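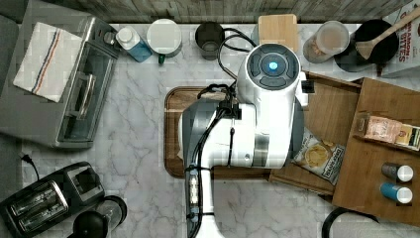

Window at the Morais kitchen – staff FAQ

Updated 07/12/2022. Put together fast from what people asked at shift meetings. If your question isn't in it, call ext. 1610 or stop at the kitchen office.

What is Window?

Prerdale's name for putting robot arms on some of the counter work in the Morais kitchen. Snack prep, laying out, moving things on and off the board, wiping. The setup comes from Zisano. Morais is first. No second site picked yet.

Is anyone losing their job?

No. No layoffs tied to Window, and no cut in scheduled hours through the end of October. That part is in writing, ask for a copy. After October the staffing plan gets reviewed like it does every year. We can't promise more than that today and we're not going to pretend we can.

So what changes for me?

Depends on your shift. Mornings – less time standing at the counter doing the same thing over and over, more time on orders, restocking and the people who come in. Evenings – close to the same as now, plus a checklist at close. Weekend crew: no change yet.

Do I have to work with it?

Everybody on mornings gets the training. After that you can ask to be put on other stations. Requests go to the shift lead and get an answer within two weeks. Nobody gets marked down for asking.

How long is training? Paid?

Paid, regular rate. Two sessions, both during your shift. First one is stopping, starting and where to stand. Second is hands on with someone from Zisano next to you. Miss one and we'll rebook it, just say so.

Where do I stand when it's running?

Outside the reach line. Don't lean over the cutting board to grab something off the back of the counter, even if the arm looks parked. Stopped and parked are not the same. Stop it properly, then reach. If you aren't sure, ask the lead before you put a hand in.

What if it drops something or gets stuck?

Stop it. Don't pull on the gripper or the cables. Write the time and what it was holding on the sheet by the door. Food that hit the floor goes in the trash, same rule as always. You won't be blamed for a stop. We would rather have ten stops that weren't needed.

Does it handle knives?

No. Knife work stays with people. Same with hot pans and anything with an allergen label. If that ever changes there'll be a new notice and new training first.

Why can't I move things around on the counter anymore?

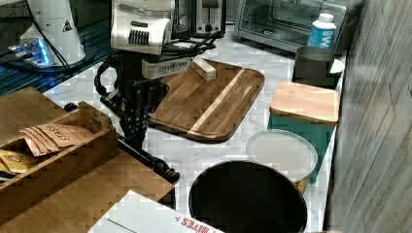 Counter layout is the complaint we hear most, so here's the longer answer. Things don't have to be in one perfect spot, but the arm needs room to get to the cutting board and clear space next to it. You can still keep your stuff out. The wooden organizer with the STASH tea packets stays on the counter, it does not need to go in a cabinet, and yes the tea is still for staff. Please don't stack things on the board between jobs. If you need to shift an appliance, tell the lead so it gets put on the layout sheet.

Who cleans it?

Whoever closes wipes down the outside and the fingers, with the arm stopped. Use only the wipes in the marked tub. No spray near the cables. Deeper cleaning is Zisano's job, we don't touch it.

Is it recording me?

The sensors are there for the counter and the work on it. Footage isn't used for attendance, breaks or reviews. Managers at Morais dont have access to it. If you want to know what gets kept and for how long, ask for the privacy sheet, it's two pages.

Will I be paid more for running it?

Trained staff who sign up as station leads get a higher rate. The amount is on the posting. General pay is seperate from Window and goes through the normal yearly review.

Is it faster than us?

Not at most things. Right now it's slower on nearly everything you'd time. What we're after is sore wrists and shoulders – those came up more than anything else in the staff survey, over 510 replies across all Prerdale sites. We'll post how that looks at Morais once there's something to post.

Can I say I don't like it?

Yes. Feedback box by the time clock, no name needed. Or bring it to shift meeting. The evening checklist got shortened that way already.

What if the arm is down for the whole shift?

Do the work the way you did before. Old prep sheets are in the binder under the register. Tell the lead, call 1610, carry on.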